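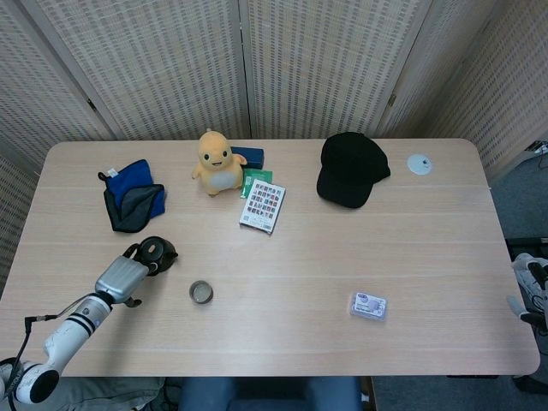 Projektbericht · Wahlpflichtkurs Gestaltung und Raum

Unser Tisch, unser Chaos: Ordnung auf kleiner Fläche

Ich gebe es zu, ich habe dieses Thema nur genommen, weil alle anderen schon weg waren. Anikó Bakos hatte sich die Küche geschnappt, Helmi Jääskeläinen das Treppenhaus, und für mich blieb der Tisch hinter dem Raumteiler. Inzwischen finde ich, dass ich den besten Teil erwischt habe!

Die Frage war simpel: Wohin mit Sachen, die keine gemeinsame Kategorie haben? Auf der hellen Tischplatte mit den runden Ecken trifft ein gelbes Plüschtier (mein heimlicher Liebling, dieses kleine Lächeln!) auf eine schwarze Baseballkappe, ein dunkelblaues Etui und ein zusammengelegtes Tuch, außen knallblau, innen dunkelgrau. Dazu ein Kartenpäckchen mit vielen winzigen Bildchen und eine kleine schwarze Teekanne. Versucht das mal nach Themen zu sortieren — ich saß einen ganzen Donnerstag daran und hatte am Ende sechs Gruppen mit je einem Ding.

Also habe ich anders angefangen, nämlich mit der Frage, was man stapeln darf. Flaches kommt zusammen, Weiches an den Rand, Zerbrechliches bekommt einen eigenen Platz. Die Teekanne war der Streitpunkt. Emese Juhász wollte sie nach hinten an den beigen Raumteiler stellen, ich fand vorne besser, weil man den Henkel dann gut erreicht. Wir haben beides eine Woche lang ausprobiert und uns danach auf vorne geeinigt (Emese sagt, unter Protest).

Den Raumteiler mit den geflochtenen Feldern wollte ich zuerst loswerden, weil er so viel Platz schluckt. Jetzt bin ich froh, dass er steht. Mit ihm wirkt der Tisch wie eine eigene kleine Ecke, und man legt nicht so leicht noch irgendwas dazu.

Was noch offen ist: die Kabel. Die Steckdosenleiste liegt neben dem Tisch auf dem grauen Teppich, und schön ist das nicht. Annunziata Grasso hat einen Kabelkanal von Sturby vorgeschlagen, für den unser Budget im November aber schon aufgebraucht war. Den Plan dafür habe ich in den Anhang gelegt, zusammen mit meinen Skizzen und der Liste, was wohin gehört.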